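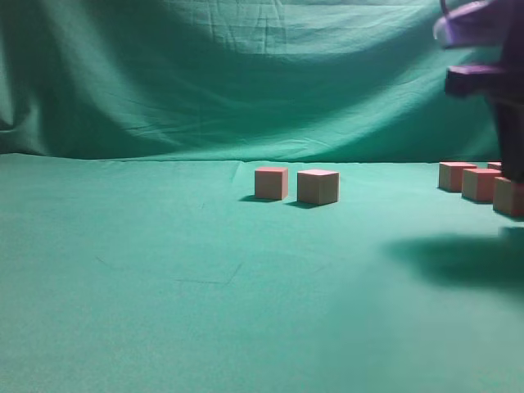

Pink-topped cubes on the practice table, with the gripper at work on the right.

Setting up a practice table before the robot joins your packing line

When Brevero told us a robot arm was coming to the kitting bench, I had 65 questions and most of them were about my own job. I pack sets of wooden toy parts at our Sustside site, and I've done it long enough that my hands know the work better than my head does. What helped all of us (me especially!) was having a practice table going well before anything touched a real order. I ended up running ours, so I've written down how I'd do it again.

1. Pick one dull job

Choose the job people moan about. Ours was moving loose cubes into groups before they get bagged, which is hard on the wrists by three in the afternoon. Don't start with the fiddly work your best packers are proud of. We nearly did, and Yoon-hee Gil talked us out of it in one tea break.

2. Keep the table plain

Cover the top with a single colour of cloth and hang the same cloth behind it. We went for green because pale wood shows up nicely against it. Keep tape guns, mugs and phones off it completely. Ours isn't ironed and you needn't iron yours either, but do pull the top flat so the cubes sit level.

Look at your lights while you're at it. Overhead lamps throw a shadow from the gripper across the cloth, and you want to see that on day one so it doesn't surprise anyone later on.

3. Start with a handful of cubes

I got carried away and wanted the whole tub of 400 out. Please don't. A few cubes with decent gaps between them is plenty for a first go, and then you can push them closer together as everyone gets used to it. Put some at the side of the table too – the edges are where I learnt most about what the arm could reach.

4. Let the packers write the notes

This is the bit I feel strongest about. We keep a plain notebook by the bench, and whoever is on shift writes in it. Which layout was it, did the cube get picked up, did you have to step in, what would you have done with your own hands? Gunnel Halvorsen fills half a page every time and her notes are brilliant. Mine mostly say "too close together" and that's still useful.

Do pay people for this time as proper work. We got 2 hours a week each on the rota, and I'd push for more if I were asking again.

5. Agree who can stop it

Everyone can. Put that in writing, show each person the stop button, and have them press it while the arm is moving slowly. New starters do it on their first morning, before they're shown the lockers.

6. Move on to crowded layouts

Once the spaced-out cubes are going well, bunch them up. A loose huddle is much closer to what comes out of a tub, with some cubes half hidden behind others, and the arm has to come down among them without shoving the neighbours about. Expect the notebook to fill up fast at this stage!

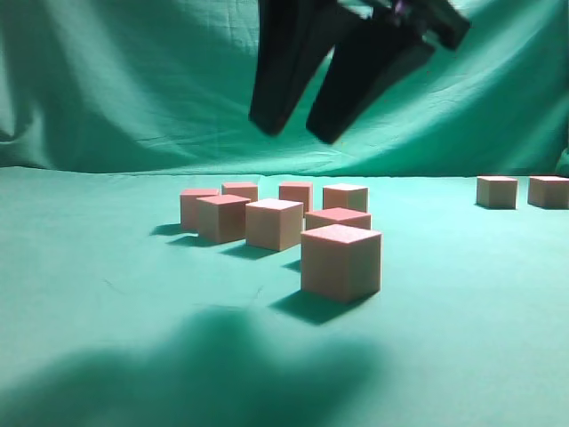 Chae-won Kong asked me whether learning all this just meant training up our own replacement, and whether anyone had put the answer on paper.

Fair question, and I'd tell you to ask it early. We asked in August and got a letter saying hours on the bench stay as they are while the trial runs. After that it's to be talked over with us again, so I can't promise you how it ends. What has changed so far is the sort of work. I do less sorting and more checking, and my wrists are happier, but I do miss the chat – there used to be two of us side by side at that bench and now it's often just me.

If you're working out your own rota, keep two people on for the practice sessions, one watching the arm and one writing. Swap over halfway through.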